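28/09/2019 – sim bench, plate task

Plate pickup broken again after the merge. Ran the Zamodora set overnight, 600 episodes, 190 ended in a contact blowup. Before the merge it was hardly any. Fumiko Ebihara's run on the Akevora box gives the same thing, so not my machine.

What the log shows: gripper comes down, bracket gets to the rim before the fingers do, contact force goes up and stays up. Fingers never get the close command. Then either the plate shoots off or the solver gives up and the episode dies with no error code. The second kind is worse, it gets written out as a normal timeout.

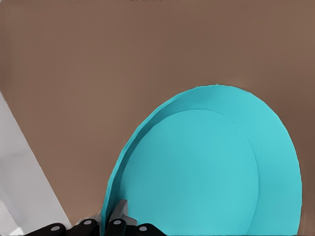

Wrist view, turquoise plate, bracket at the left edge of the rim.

Tried so far:
– smaller timestep. Slower, same failure
– softer contact on plate. Fewer launches but now the bracket sinks into the rim, no good
– old gripper mesh from January. Clean for 115 episodes then I stopped it

So most likely the new collision mesh. Someone (me probaly) exported the bracket as one convex hull with the mount, so it is fatter than what gets rendered. Have not checked the hull against the visual yet. Do that first.

Force cutoff did not trip either. Limit is read from the Brusa config and that file still has the old joint names, so it loads and matches nothing. No warning at all. Same config goes to the real arm – told Fumiko, real arm stays off untill the names are fixed and the cutoff is seen to trip in sim.

Don't use episode 1,295 and up from the Ogura folder, those were made with the new mesh.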